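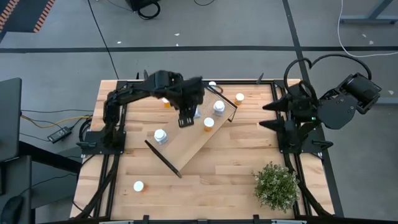

Has anyone been to the open day at the Sitden robotics lab, and is it worth bringing a kid who is 10 and completely robot crazy? I saw the notice for the one in July and I'm so excited I can hardly sit still. We went to a science fair at Buldale last year and she spent the whole time at a claw machine, so I'm hoping for something closer to the real thing. The table with the two black arms facing each other and the pill bottles set out between them is what sold me! My mom takes a lot of medication and I'd love to know if people get to talk to the staff about that kind of work, or if you just stand and watch. Also, parking?
Su-chen Ho

Print this page | E-mail this page

Go, go, go! I went last time with my nephew and we stayed until they were putting the chairs away. You get a short talk first (a bit heavy on slides, bring a snack) and then you walk around the tables in small groups. The staff love being asked things. I asked why they use ordinary bottles from the drugstore, and the woman at our table said that's what people have at home, so that's what the arms should practice on.

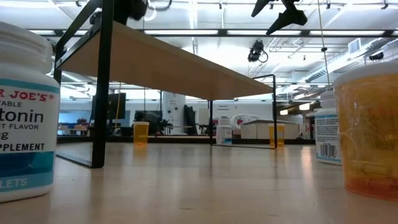

She also let the kids pick which bottle the arm should try for next, and my nephew still brings it up at dinner. It's slower than you'd expect from videos, so tell your daughter that before you go. When a pickup works the whole group cheers, me included. Stand on the long side of the table if you can get there, the view is much better than from the ends.

Parking is in the Leung garage, level 2, bring cash.
Aishwarya Kulkarni

Search this site: Enter keyword Go

Garage takes cards now. Bus 53 stops right outside too. Didn't stay for the talk so can't help with that, but the demos were great and my son wants to go again.
Guangming Ding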